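Lining the bench for milk painting small blocks - brown paper or something better?

Forum: Wood toys and small makes

tansy_m
Posts: 925
Joined: April 2019

Evening all. I've been painting a batch of small blocks for my nephew's nursery and I can't settle on how to protect the worktop. I started on newspaper, which was a disaster (print came off on the undersides, had to sand the lot), then a bin bag cut open, which crept about every time I leaned on it. Now I'm on brown paper off a roll and mostly happy.

The blue I've ended up with is a pale turquoise, thinned with a fair bit of water and put on with a rag so it goes streaky. I like it that way. My sister says it looks unfinished but she isn't getting any.

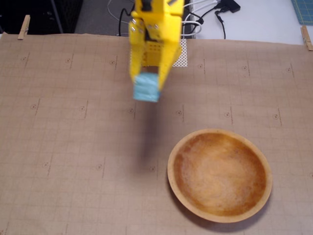 What I do is clip the paper down at the back edge only, so I can lift the front and tip the dust off, and I keep a shallow wooden bowl on the right for finished ones. The bowl came from a charity shop and I'd quite like to keep it nice. Do I need to line it as well, or is it fine once the paint's had a night to go off? And does anyone use anything better than brown paper?

Kuusisto
Posts: 2,168

Brown paper's fine. I've used it for years. Get the heavier stuff if you can, the thin parcel kind cockles as soon as you drip on it and then your blocks rock about and pick up a line along the bottom edge. Nice colour by the way.

greyhen
Posts: 33

Sorry, got to disagree with Kuusisto. Paper sticks! I did 40 alphabet blocks on it before Christmas and had little brown fibres on every single one. Baking parchment is what you want, or one of those silicone mats. Wipes clean, nothing grips it.

Kuusisto

You're putting them down too wet then. Stand them on pins, or do five faces and leave the sixth till the next day.

greyhen

I've got two kids and a kitchen table, I'm not standing 40 blocks on pins :)

Hilkka Rantala
Posts: 418

Both of you have a point I think. Parchment under the wet ones, brown paper for the rest of the bench so you've something to wipe a brush on. That's how we did it at the evening class and we got through a lot of blocks.

On the bowl - I wouldn't line it. I'd worry more about what's on it already. If it's been oiled at some point the oil can get into a chalky paint and leave a darker patch. Ask me how I know. Rub a bit of white cloth round the inside and see what comes off.

tansy_m

Oh that's a good thought, thank you. It's a lot darker up the sides than in the bottom, sort of reddish, so I suppose somebody may have oiled it. Or it could just be the wood? I've no idea what it is.

Ilari Pitkänen
Posts: 76

Could be a stain wearing off in the middle from use. The cloth test will tell you either way.

What are you sealing them with? If it's for a nursery they'll be chewed. I use Plestimora clear wax, two thin coats, buffed. It deepens the blue a little so try it on a spare.

greyhen

Wax on something that's going to be chewed? I'd go for a water-based varnish with the toy safety number on the tin.

Ilari Pitkänen

The tin has it. Thursday, February 29, 2024 it says on my receipt and I'm still on the same one, so it lasts as well.

tansy_m

I've got half a tin of varnish somewhere so I'll try that on one and wax on another. Cloth came out a bit yellow by the way Hilkka! Bowl's getting a wash tomorrow and I'll put parchment in it for now.

Kuusisto

Heavier paper. Last I'll say on it.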